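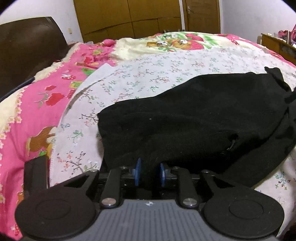 The bedroom, page two of our house gallery
Words by Tülin Uysal

We moved into the flat in August and the bedroom was the last room we finished. My husband Ekrem wanted to paint first and arrange after. I wanted to sleep. So the furniture came in before the paint, and we have painted since then one wall at a time, pushing everything to the middle and back again.

Many readers of the kitchen page wrote to ask for the bedroom, so I put it up now, even if it is not a showroom. We use the bed for everything: folding, sorting, wrapping presents, doing the accounts when the kitchen table is full. I wrote a few lines for each thing, as I did for the kitchen.

The strawberry quilt
The pink one with the cream scalloped border. I found it at the Fontana clearance and carried it home on the bus under one arm. I like printed bedding and Ekrem likes plain, and in this matter I have won. The strawberries are cheerful on a winter morning. I wash it at a low temperature and never put it in the dryer, as the border of my old quilt became wavy after one time in there.

The headboard
Brown, to go with the wood in the room. The wardrobe and the dresser came from different places and I was afraid they would quarrel, but one brown beside another brown is more forgiving than I thought. Before we had a headboard the pillows fell behind the bed every night. For cleaning I use a slightly damp cloth and then a dry one.

The wardrobe
Wooden, from Jitano, second-hand. We paid 195 for it and 57 more for two men to bring it up the stairs, and I would pay the 57 again. One door opened by itself for the first months. Ekrem put a folded piece of card under one foot and the door has behaved until today. Winter coats on the left, everything else where it finds place.

The dresser
Also wooden, and the only furniture which I bought new. It was 400 at Zomgate and I waited for the sale, but the sale did not come. The top drawer is for socks, the second for T-shirts, the third is called "later". I have promised to empty the third drawer before spring.

Black clothes
We both wear a lot of black, and on washing day there is always something black in a heap on the bed. My method is to turn everything inside out before the machine, and to fold near the window, where I can see the difference between black and very dark blue. In the evening lamp it is impossible. A soft brush takes off the small hairs from the quilt – do it before folding, or you will do it twice.

Layers on the bed
In our climate one thick cover is too hot at midnight and not enough at five o'clock. I prefer several thinner ones, one over the other, and each person takes what he or she needs. The patterns do not match and I stopped trying. If the colours are friendly, it is enough for me.

Folding on the bed
My mother always said that you must not put clean clothes on the bed, because you will lie down beside them. She was right. But the ironing board is narrow, and a long sleeve needs space. I make the bed first, pull the covers flat with both hands, and then bring the clothes in.

Next will be the hallway, when the shoe shelf from Wunon has arrived. It is late already. If you have a question about the wardrobe foot, please write to Ekrem Tokgöz and not to me – he is very proud of it.

Page updated 11 February 2022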